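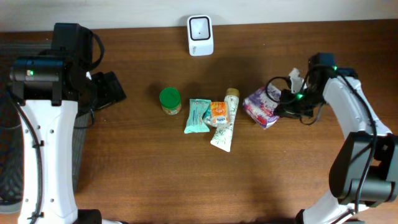 3. 食卓上の物の配置と、片付けに関する語り

3.1 調査地と対象世帯

本節では、食卓の上に置かれたままになっている物について、世帯の人々がどのように説明するかを検討する。前節で述べたとおり、食卓は食事の場所であると同時に、郵便物を開ける場所、宿題をする場所、薬を飲む場所でもある。そのため、食卓に物がある状態を直ちに「散らかっている」と呼ぶことはできない。問題となるのは、どの物がどの時間まで食卓に留まることを許されるか、そして誰がそれを決めるかである。

調査は、Jundskaの旧市街にある集合住宅Nosturaと、川の反対側に位置する住宅地Stodonで行った。両地区を合わせて200世帯から協力を得た。Nosturaは階段室を共有する古い建物で、台所と居間の間に壁がある住戸が多い。Stodonの住宅は比較的新しく、台所と食卓が一つの部屋に入っている。この間取りの違いは、後に見るように、物の移動の経路に影響を与えていた。ただし、二つの地区は家賃の水準も異なるため、間取りの効果だけを取り出して論じることは本稿の目的としない。

各世帯には、食卓に関する短い日誌を書くことをお願いした。日誌の様式は自由記述を中心とし、「今、食卓の上にある物」「それを最後に使った人」「次にどこへ行くか」という欄を設けた。三番目の欄は予備調査の段階では存在しなかったが、予備調査の協力者の一人が、余白に「これは明日、姉のところへ行く」と書き込んだことをきっかけに加えたものである。結果として、この欄が最も豊かな記述を含むことになった。日誌の配布は2018年7月22日に開始し、8月の末に回収を終えた。夏季休暇の期間と重なったため、子どものいる世帯では日中の記録が通常より多くなっていると考えられる。この点は3.5で再び取り上げる。

3.2 分析の手続き

回収した日誌から、1,635件の記述を得た。ここでいう一件とは、一つの物、または記入者が一つのまとまりとして書いた物の集まりについての記述を指す。例えば「塩と胡椒」は一件とし、「塩」と「胡椒」が別の行に書かれている場合は別の件とした。記入者自身によるまとめ方を尊重するためである。

記述の分類は、共同研究者であるJoyce MagesaとFarzad Rashtiが独立に行った。最初に100件を抜き出して両名が分類し、判断が分かれた箇所について話し合った後、分類の定義を書き直した。とくに意見が分かれたのは、「いつもの物」という表現の扱いであった。Magesaはこれを物の定位置についての記述と見なし、Rashtiは、説明を省略するための言い方であると考えた。両者の解釈にはそれぞれ根拠があり、最終的には前後の行に場所を示す語がある場合に限って、定位置の記述として扱うことにした。この決定により、「いつもの物」の一部は分類不能の項目に入った。

配置の形については、記入者が添えた簡単な図も参照した。図の多くは、食卓を表す四角形の中に丸や文字を書いたものである。本稿ではこれらを、壁や角に物が寄せられている「寄せ型」、天板の広い範囲に物が離れて置かれている「散在型」、および天板の中ほどに物が横に並ぶ「列型」に分ける。列型といっても、間隔が揃っている必要はない。図1の木の天板に見られるような、日用品のゆるやかな並びもこの型に含める。三つの型の間には中間的な例が多くあり、分類はあくまで記述の助けとして用いる。

3.3 「仮に置く」という説明

日誌に最も繰り返し現れた説明は、物を「仮に置いている」というものであった。仮に置かれた物には、鍵、封筒、眼鏡、薬の袋、返却する本などが含まれる。興味深いのは、仮に置くという語が、時間の短さを必ずしも意味しないことである。Stodonのある記入者は、カーテン用の金具について、日誌の最初の日から最後の日まで毎日「仮」と書いた。同じ記入者は、最後の日の欄に「夫が梯子を借りるまで」と付け加えている。この場合、「仮」は期間を表すよりも、次に行われるべき作業と、その作業を担当する人を示している。

このように、仮置きの説明には家族の間の分担が現れる。物を置いた人と、物を動かすべき人が一致しないとき、説明は長くなる傾向があった。反対に、両者が一致する場合には「後で」「夜」など、一語で終わることが多い。説明の長さは、片付けの責任がどこにあるかについての不確かさを反映していると解釈することができる。

Nosturaでは、仮置きの説明に階段室がしばしば登場した。隣人に返す皿、上の階の子どもに譲る上着、郵便受けの間違いで届いた手紙などは、いったん食卓に置かれ、誰かが外に出るときに持って行かれる。食卓は玄関に近い住戸でもそうでない住戸でも、この経由地の役割を持っていた。ある高齢の記入者は、玄関の棚に置けばよいと娘に言われたことを書いた後に、次のように続けている。「棚に置くと、私は忘れる。食卓に置くと、食べるときに邪魔になるから忘れない。」

ここでは、邪魔になることが積極的に利用されている。食事の前に必ず物を手に取らなければならないという不便が、記憶の手がかりになっている。同様の工夫は薬についても見られた。薬の袋を皿の置かれる位置に重ねておくという記述や、砂糖の容器の上に載せておくという記述がその例である。

3.4 列をつくる人、列を崩す人

列型の配置について書いた記入者の多くは、並べた人が誰であるかを明確に覚えていた。散在型ではこのようなことは少ない。物を並べる行為は、それ自体が片付けの途中の段階として認識されているようである。「母が並べたので、これはもう選ばれた物」という若い記入者の記述は、並べられた物とそうでない物の間に区別があることを示している。この世帯では、並んだ物は戸棚に戻す物であり、隅に残された物は捨てるかどうかをまだ決めていない物であった。

しかし、並びの意味は世帯の中で常に共有されているわけではない。別の世帯では、父親が修理のために並べた小物を、息子が夕食の準備の際に一つの箱に入れた。父親の日誌には「順番がなくなった」とあり、息子の日誌には「片付けた」とある。同じ出来事について二人の記述がこれほど異なる例は、本調査の中では多くない。通常は、日誌を書く者が世帯の中で一人に決まっており、他の者の見方は引用の形でしか現れないからである。この世帯では、父子がそれぞれ自分の用紙を求めたため、偶然に両方の記述を得ることができた。

天板の素材に触れた記述もある。Nosturaには、地元の家具工房Kazemiの木製の食卓を長く使っている世帯がいくつかあり、その記入者たちは木目や傷について詳しく書いた。木目の方向に沿って物を並べると「落ち着く」と述べた人がいる一方で、古い輪染みを隠すためにいつも同じ場所に鉢を置くと述べた人もいる。後者の場合、鉢の定位置を決めているのは家族の誰でもなく、過去の染みである。素材と配置の関係を体系的に調べることは本調査の設計では難しいが、今後の面接調査では質問項目に含める価値があると考える。

列を崩す理由として最も多く書かれたのは、当然のことながら食事である。崩し方には二つの方法があった。一つは、物を端へ押して皿の場所をつくる方法であり、もう一つは、物を全て別の面、例えば椅子や窓台へ移す方法である。前者では、食事の後に物が元の位置に戻ることは少なく、配置は少しずつ寄せ型に近づいていく。後者では、物が再び食卓に戻されるか、そのまま移動先に留まるかが、食事の後に誰が残っているかによって変わった。客が来た日の記述には、移した物の行き先を翌日に探すという内容が目立つ。

間取りの違いは、この移動の場面に最もよく現れた。Stodonの住戸では台所の作業台が食卓のすぐそばにあるため、押し出された物は作業台へ移り、料理のときにまた食卓へ戻る。記入者の一人はこれを「潮」と呼んでいる。Nosturaでは壁と扉がこの往復を妨げ、物は居間の側に留まりやすい。椅子の座面が一時的な棚として使われるのも、主にNosturaの日誌においてであった。

3.5 記録の限界

日誌による方法には、いくつかの制約がある。第一に、記入という行為が食卓の状態を変える可能性がある。実際に、書く前に少し片付けたと認める記入者がいた。逆に、調査のために片付けを遅らせたという記述もあり、影響の方向は一様ではない。第二に、日誌を書いた時刻が世帯によって異なる。朝に書く人の食卓には前夜の物が多く、夕方に書く人の食卓には郵便物と買い物の品が多い。時刻の記入欄はあったが、空白のまま返された用紙も少なくなかったため、本稿では時刻による比較を行わない。

第三に、すでに述べたように、調査の期間は夏季休暇と重なっていた。学校のある時期には、教科書や連絡の紙が食卓の多くの部分を占めると予想される。協力者の中にも、「9月に来ればもっと面白かった」と書いた人がいる。季節を変えた調査が行われるまで、ここで述べた傾向を一年全体に広げて理解することは控えたい。

最後に、言葉の問題に触れておく。日誌は記入者の使いやすい言語で書かれ、分析の前に共通の言語に翻訳された。「片付ける」に当たる語は、言語によって、隠すこと、揃えること、減らすことのいずれを強く含むかが異なる。翻訳の際には元の語を括弧に入れて残したが、読み手の解釈が訳語に引かれることを完全に避けるのは難しい。先に挙げた父子の例でも、息子の用いた語は「揃える」に近い意味を持つ。次節では、この語彙の違いを手がかりとして、世帯の成員が互いの片付け方をどのように評価しているかを見る。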